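Home Features Living Workroom Subscribe
Features > Living > Household Linens

We use cookies to improve your visit. Accept / Manage settings

The Working Life of a Cloth
A look at how one Duswood residence cares for its cleaning fabrics 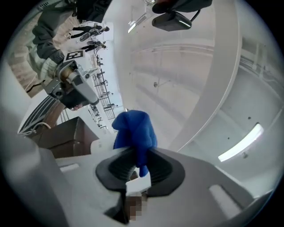 Tiruwork Tsegaye maintains that a cloth left bunched will never wipe a table properly, and that blue ones are the easiest to keep out of the wrong pile. The residence has adopted her view. Its linen room at Duswood issued 2,366 cloths last year, and each is now shaken out and folded before it returns to the shelf.

Bontu Wolde, who drafted the current guidelines, allows two folds for kitchen cloths and three for those used on floors. Colors are laundered separately, without fabric softener. Worn pieces are set aside in April and cut down for polishing.

Residents receive a printed copy of the guidelines with their keys. A revised edition, covering bath towels, is in preparation.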